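# Winter bedding and coat collection extended in Skandbridge

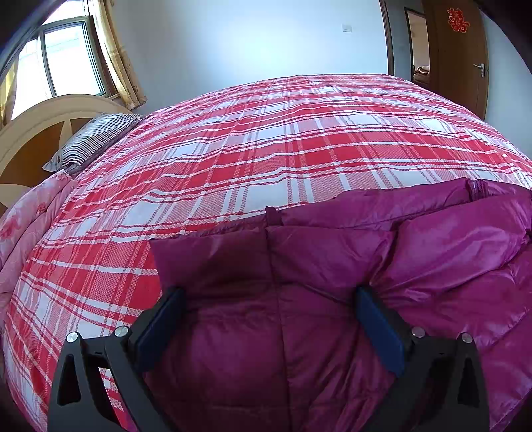 *A purple quilted garment on a bed with a plaid sheet.*

The winter collection of coats and bedding in Skandbridge will stay open until 31st December, two weeks longer than planned. The scheme is run by the Polat charity shop on Mill Lane, with a second drop-off point at the library in Grestbridge.

The shop says 2,582 items have been handed in so far, most of them adult coats and double sheets. It is now short of single duvet covers, children's gloves and waterproof jackets in larger sizes. Pillows and electric blankets cannot be taken.

Items should be clean and bagged, with the size written on a label. Broken zips are fine, as a repair group in Ornurel mends them before they go out. Roughly 30 coats a week are passed on this way.

Anyone who needs a coat or bedding can ask at either site during opening hours. No referral or proof of address is required, and there is a limit of two items per person per visit.

The Grestbridge drop-off closes at 4pm. Parking behind the library is free for the first hour. Lighter clothes and summer bedding will be accepted again from April.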